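A visit to the Prurico complementary health show
July 2022

Our association had a stand at the Prurico show this summer, and we also went round the rest of it with members in mind. These notes are for those who could not make the trip and for anyone thinking of booking a place next time. 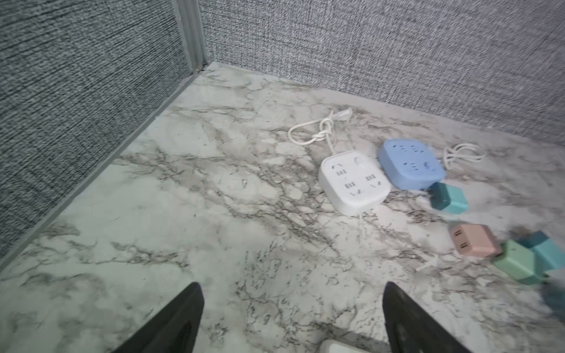
Getting there and getting in

The show was held in the Clometov exhibition hall, a short walk from the train station. Parking is free for exhibitors but not for visitors, and the visitor lot was full by mid-morning. Registration was done by email in June, with badges printed at the door. The line moved well on the first morning and hardly at all after lunch, when two of the printers were out of use.

The organizers had prepared for 1,000 visitors across the two days. The first day was the busier one. Most of the people who stopped to talk to us were working massage therapists, with a good number of students and a few people who run small clinics and wanted to know about insurance and record keeping.

The hall

There were 50 exhibitors, set out in long rows with the talks area at the far end. The larger suppliers of couches, oils and towels had the spots nearest the entrance. Training schools were mostly along the left side, and the professional bodies, including us, were in the middle rows. It took a couple of hours to see everything properly, longer if you stopped for the demonstrations.

The couch suppliers let people lie down and try the tables, and this was popular. Several members told us they wanted a lighter portable couch for home visits and found it useful to lift a few before buying. Show discounts were offered on the second afternoon only, so it may pay to wait.

The treatment area

Two practice rooms had been set up off the main hall, called Iva and Nina on the floor plan. Iva was used for hands-on workshops in hand and foot reflexology. Nina was kept for short taster treatments, which visitors booked at a desk outside. Taster slots were gone within an hour of opening each day. If you want one, go there first.

We sat in on a workshop in Iva about protecting the thumbs and wrists during deep work. The tutor kept it practical and had everyone swap partners three times. The main advice was to use the forearm earlier in a session and to set the couch lower than most of us do. The room was warm and there were not enough chairs, but people stayed to the end.

The talks

There were five talks a day. We heard the ones on working with clients after surgery, on scent sensitivity, and on what to put in a consultation form. The session on consultation forms was the most useful for members in practice. The speaker went through a sample form line by line and suggested asking again about medication at each visit, with the date noted beside the answer. Handouts ran out, and we have asked the organizers for a copy to share.

The scent talk covered the use of essential oils in shared buildings. Its main point was that strong blends travel through air systems and can bother people in other offices. The speaker suggested unscented base oil as the default, with scent added only when the client asks for it.

The sound was a problem. The talks area was open to the rest of the hall, and the back rows missed a fair amount — sit near the front if you can.

Food and breaks

There was one cafe, with sandwiches, soup and a salad counter. Prices were fair. Seating was short at midday, and many people ate outside on the grass. Water was free at both ends of the hall.

For members going next time

Bring business cards, since several schools were looking for guest tutors. Wear flat shoes. Attendance certificates for your training record are given out at the registration desk from 3 p.m., and they cannot be mailed later.

Members who attended can log the talks in the usual way through their online account. The form asks for the title of each session and a short note on what you learned.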